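Search the newsletter Type a word or two Go

Last updated: April

Our morning at the Stistard open day

Well, it was a full coach and a very early start, but what a lovely outing it turned into! Those of you who have been asking since the last newsletter what we got up to at Stistard will forgive me if I go on a bit, as there was a good deal to take in and I filled both sides of my notepaper before the first cup of tea.

We were split into two parties at the door, and ours went to the laundry room first (the other lot had the lecture, and came out looking as if they could do with some air). The home help project there goes by the name of Kuteo, and the idea is a robot arm that can see to the washing for people who find the bending and lifting too much. I had expected something like a laboratory, all glass and white coats, but they have fitted it up much like an ordinary home, with wooden cupboards and a dryer above the washing machine, just as my sister has hers.
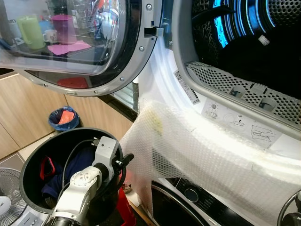
Can a robot arm cope with ordinary household laundry? Simple items go fairly well, we were told, but anything tangled or inside out still needs a person to step in.

The young woman showing us round was very patient with our questions, and there were plenty. She said the team had spent 33 weeks on laundry alone, and that soft things are far harder for a machine than hard ones. A mug is always the same shape, whereas a jumper is a different shape every time you put it down. I had never thought of it like that, and I have been folding jumpers for the best part of 65 years.

After that came the talk in the Arrieta room, which seats 30 and had rather more than that squeezed in, so eight of us stood along the back wall (good for the legs after the coach). The speaker went through what they hope to try next, bed linen mostly, and there was a lively exchange over whether a fitted sheet can be folded by anybody at all.

Lunch was at the Fanis café over the road, soup and a roll, very reasonable, and they kept a table by the window for those with sticks. If you would like to come on the next trip, please put your name on the sheet in the hall and say whether you need a seat near the front of the coach.

Contact the newsletter | Copyright, all rights reserved | Back to top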